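Open day demo: how much room and setup does a humanoid hand demo need?

Posted 2022-06-24 in Robotics and Automation, 264 views

Rosaura Benavides

We have an open day in November and I have been asked to put on a short manipulation demo. The platform is a humanoid upper body with five-finger hands, on loan through Drivix. The task is simple: reach to a drink bottle standing on a table, grasp it, lift it, put it back down. Visitors will come through in groups and each group gets one or two cycles.

I did a first setup in our side room with a plain white table, a bottle of tea and the right hand gloved in black. The approach pose I settled on has the palm facing down, thumb out to the left and fingers spread, with the hand beside the bottle and slightly above it.
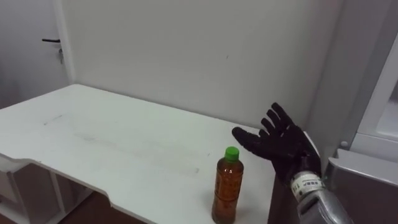
Over 148 trials the arm completed 112 and failed 36. Most of the failures were at contact, where the thumb touched the bottle first and pushed it out of position. A smaller group were slips during the lift. I have the bottle near the front right corner of the table to keep the reach short.

What I would like to know is whether a failure rate like that is acceptable in front of the public, whether the corner position is a mistake, and how far back people should stand. The table top also has grey scuffs on it and I don't know if they matter to the vision side. The software is Altis, stock configuration.

Presley

Your rate is 36 in 148, so nearly one in four. Run two cycles per group and many groups will see a failure. I would fix the contact problem before worrying about the room.

Start with the approach. A palm-down hand has to rotate before it can wrap an upright bottle, and if that rotation overlaps with the final advance the thumb sweeps through the space the bottle is in. Split it into separate moves: rotate at a standoff, stop, then advance in a straight line with the hand already oriented. It costs a little cycle time. Log which finger makes contact first on each trial and you will see quickly whether it has helped.

On position, a corner gives you a short reach but no margin. A bottle that gets pushed the wrong way goes on the floor and then somebody has to step inside the barrier to fetch it. Move it inward until the elbow is still comfortably bent at the grasp, and mark the spot on the table.

Gloves wear smooth at the fingertips. Check them before you touch the grip force – I have seen people raise the force to cure a slip and end up crushing the bottle.

For distance, go by your site's risk assessment and the full reach of the arm plus whatever it is holding. Don't measure from the demo path. Keep one person on the stop button with no other job.

Yeh

Scuffs are fine in my experience. Glare is worse. Try it with the lights you will have on the day.

Also use a full bottle with the cap done up tight. Half full ones slosh.

Rosaura Benavides

Thanks both. I will separate the rotation from the advance and move the bottle in, then repeat the trials and post the new count under this thread.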